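Print this page
E-mail this to a friend

Search the site: enter keyword Go

Gutgate science room opens its doors again after a long winter

Families in Gutgate have somewhere new to take their curiosity this February, with the reopening of the community science room above the old reading library on Zunolley Lane. It has been shut since the autumn, when the roof let in more rain than anyone cared to mop up, and it is a pleasure to report that the ceiling is now sound, the walls have had a fresh coat of paint and the kettle is back in its proper place by the door.

The room is run by Nanami Nagano, a retired chemistry teacher who spent much of her working life at the school in Salem and who still, by her own cheerful admission, cannot walk past a puddle without wondering what is living in it. She has been in most mornings for the past few weeks, unpacking boxes and writing labels, and the cupboards are now in better order than they have been for years.

"I kept finding things I had forgotten we owned," she told us over a cup of tea. "There was a whole box of magnifying glasses wrapped up in a newspaper from goodness knows when. The children will be delighted with those, and so was I."

The work on the roof and the new benches was paid for with a grant of £700 from the Loltirora Fund, topped up by a further £300 raised at the Christmas cake sale. A good part of what was left over has gone on small equipment of the kind that gets handled every week – tubes, droppers, trays and so on – together with a few wooden racks to stand things in. Mrs Nagano is very fond of the wooden ones. She says they are kind to the hands and make the place feel a little less like a hospital. 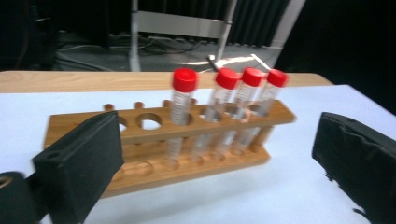
The first sessions will be all about water. Children are being asked to bring along a small sample from somewhere near home, whether that is a pond, a rain butt or the stream behind the allotments, in any clean jar with a lid that fits. Each sample will be poured into a tube, given its owner's name and left to stand while everybody has a drink and a biscuit, and then the group will look together at what has sunk to the bottom and what has stayed floating about. Mrs Nagano tried it out with her own grandchildren during the holidays and they argued happily over the mud for most of an afternoon.

Helping her this term is Brahim Zerouali, who moved to Gutgate last spring and whose daughter was one of the keenest members before the room had to close. He has taken charge of the bookings and has also put up a long shelf under the window, where unfinished experiments can be left from one week to the next without being knocked over by somebody's coat.

"My daughter asked me every single week when it was going to open," he said. "I think I came along to help partly so that I would have an answer for her. Now I am learning as much as she is, and I have started looking at our rain butt in quite a different way."

Sessions start at 2 in the afternoon and are suitable for children from seven upwards, though younger brothers and sisters are welcome to come and watch with a grown-up. There is a small charge to cover the biscuits and the paper towels, and anyone who would find that difficult should just have a quiet word at the door. Old clothes or an apron would be sensible. Places can be booked at the library desk downstairs, where there is also a jar for donations towards a second microscope – it had reached £100 when we called in.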